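4.2 Nest counts on the Ultdale plots

Wren nests were counted on 8 plots between the Drundska road and the river, each walked four times before September. In all, 230 nests held eggs at first visit. Plots with old hedges had more nests than open ones, and the gap was widest near Plandton.

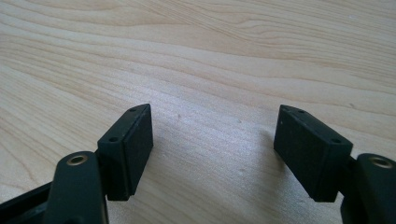

Figure 4. Light wooden tabletop with wavy grain.

Anca Surdu, commenting on an earlier draft, wrote that the hedge effect may partly reflect how easily nests are found there, and asked for the search times by plot. We list them in Table 3. Searches were shorter in hedges, yet still turned up more nests.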